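Been meaning to write up how we changed on-call pay at Kestia. We finished the first full cycle in January and a few people asked. Thread.

1/ Background. We're 92 people, most of them technical. When I took over people ops there was no on-call policy at all. Engineers carried the pager because they'd always carried it. Some teams gave a day off after a bad week. Some gave nothing.

2/ What set it off was two resignations in the same month. Both exit interviews mentioned nights. Neither mentioned base salary. I had spent most of that quarter on salary bands.

3/ So I asked payroll and the ops lead, Saqib Tanoli, to pull every page that went out after 7 p.m. or on a weekend over the previous half year. Saqib had the alert logs. Payroll had nothing, as expected.

4/ There were 119 after-hours pages. More than half went to the same four people. One of them had never been asked if he wanted to be in the rotation. He was added by a manager who has since left.
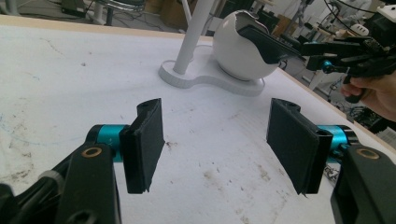
5/ We looked at three ways to pay. A flat amount per week on call. An hourly rate only when you get paged. Or fold it into base and call it part of the job.

6/ Folding it into base was the finance team's first choice. It's simple. The trouble is you can't take it back out when somebody leaves the rotation, and new hires on the same band who don't carry a pager will ask about it. They did ask, when we floated it.

7/ Hourly only was cheaper on paper. The engineers disliked it a lot. If you're on call you can't go hiking, you can't have a second beer, you keep the laptop in the car. You're giving that up whether or not the thing goes off.

8/ We went with a flat $2,000 per quarter for anyone in the rotation, plus hourly pay for time spent on an incident, with a one-hour minimum. Anyone paged between midnight and 5 starts late the next day. The manager doesn't have to approve it.

9/ That last part got more argument than the money. Two managers wanted approval to stay with them. Jailson Camargo, who runs the platform team, said his people would never ask, so an approval step meant they'd never take it. I agreed with him and we left it out.

10/ Legal side, short version: talk to your own lawyer. In the US a lot of this depends on whether the person is exempt and how restricted they are while waiting. We have people in three states and had to check each one. It took longer than writing the policy.

11/ Tooling. We were tracking shifts in a spreadsheet and moved to Prakix for scheduling. It's fine. The export doesn't match our payroll columns so someone still spends a Tuesday morning fixing it each cycle. If you have a better setup, reply, I'm interested. 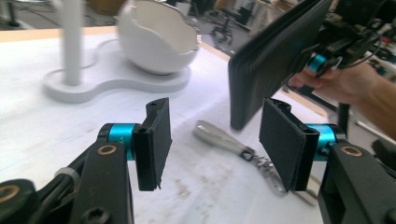
12/ Results so far. The rotation went from mostly four people to 7, and everyone in it opted in. Pages are down too, and I can't credit the policy for all of that. Once incident hours showed up as a cost line, a couple of noisy alerts got fixed that had been open for a long time.

13/ Things I got wrong. I announced it by email before team leads had seen the final text. Bad idea. They got questions they couldn't answer for two days.

14/ I also forgot holidays. We had to patch that in December with a double rate, and two people had already worked Thanksgiving on the normal one. We paid them the difference in the next run.

15/ Still open: contractors. We have a few who cover gaps and their agency sets the terms. I don't have an answer I like.

16/ Also open: what happens when someone wants out. Right now it's 30 days' notice to the lead, no reason needed. One person has used it so far and it went okay. If three do it in the same month we have a problem.

17/ Some of you asked for the policy text. I'm checking if I can share it with the pay figures in. If I can't, I'll post it with the headings and the late-start wording, which is the bit most people messaged me about.

18/ Replying to a couple of DMs here: yes, managers in the rotation get the same flat amount. No, it doesn't count toward bonus.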